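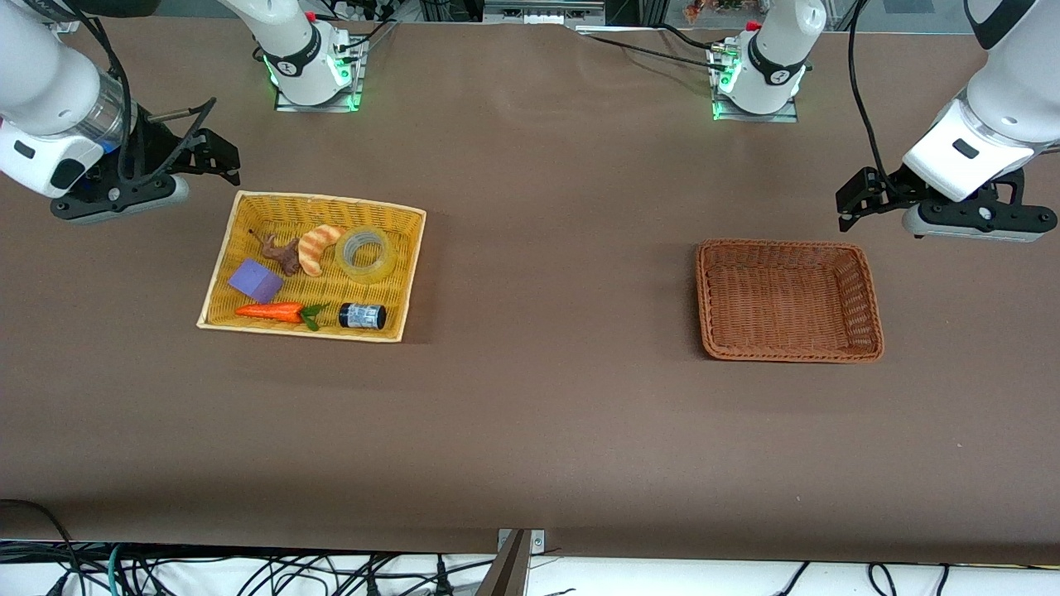 Two woven baskets on a brown cloth.

The basket swap is coming back to the Drorcombe hall this December, and if last year's crowd is anything to go by, you'll want to get there early and bring something good to trade! For those new to the district, the idea is a simple one. You bring along a basket you no longer use, you're given a ticket for it at the door, and you take home somebody else's. All sizes and colours are welcome, woven or braided, old or nearly new, so long as the bottom is sound and any handles will hold.

Doors open at 7 in the evening, and entry is free with a basket or $18 a family without one, supper included. There are 100 tickets this time - 20 more than last year, when quite a few neighbours had to be turned away, and we were all sorry about that. Tickets are at the counter at Callivlow Hardware, who have also kindly lent us the trestles again.

Smaller baskets with a good thick rim were the favourites last year and went within minutes, so have a rummage in the back of the linen cupboard if you think you might have one to spare.
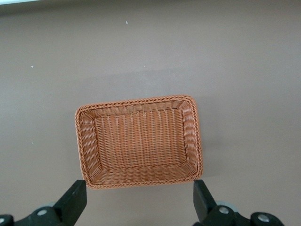 ## Supper and parking

The Muva Bakery is looking after the bread rolls and slices, and there'll be soup for anyone coming straight from work. Please park along Fawzy Lane and leave the gravel beside the hall clear for those who can't walk far. Baskets left over at the end of the night will go to the school fete.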